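Ticket: member archive, scanned slides returning wrong record
Opened by: Mieke Kramer
Assigned to: Zihan Li
Opened: 2024-08-28
Status: Closed
Component: Pulongate catalog, search and thumbnails

Reported problem
Searching the club's slide archive by photographer brings up the correct list of titles, but opening a title shows the slide from the next entry. The fault affects the Bianchini bequest only. Slides entered by other members open correctly. I first saw it while picking material for the projection evening and checked it again at home with a different browser. Result was the same.

Steps to reproduce
Log in as an ordinary member. Search for Bianchini. Open "Mullitz station, east platform". The slide displayed is "Mullitz station, footbridge", and the caption under it belongs to the first title.

First response (Zihan Li)
Reproduced on the member login and on the admin login. The full-size scans on disk have the correct file names, so the scanning was not at fault. The catalog holds 3,562 entries and the bequest was loaded as one batch in July. I cleared the thumbnail cache and rebuilt it. No change.

Exported the batch to a spreadsheet and compared the slide number column with the numbers written on the mounts. They match up to the first box of glass-mounted slides. From there on, each entry points to the scan one place later.
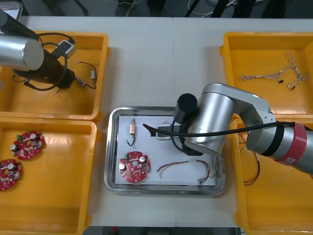

The offset starts at a blank row in the import sheet. Pulongate skips blank rows when it reads captions but still counts them when it assigns scans. Starell, the older program the sheet was made in, put a blank row between boxes as a divider. Only one divider was left in. The others had been deleted by hand before loading.

Question from Mieke Kramer
Will a reload wipe the notes members have added under the slides? There are 10 on the station pictures alone, including the corrected dates for the footbridge.

Reply (Zihan Li)
Notes are stored against the caption record, so they stay with the right title. I took a backup before touching anything and tested on a copy first. On the copy, all the station notes were still in place after the reload.

Fix applied
Removed the divider row, reassigned scans for the affected part of the batch, rebuilt thumbnails. Search index refreshed overnight.

Check (Mieke Kramer)
Both station slides now open under their own titles. Tried the first and last slide in every box of the bequest and found one remaining error: the harbor view in the last box is mirrored.

Reply (Zihan Li)
Separate fault. The slide was scanned with the emulsion side facing the wrong way. Flipped the file and replaced it. Import instructions on the members' page now say to delete all divider rows before saving the sheet.

Closing ticket.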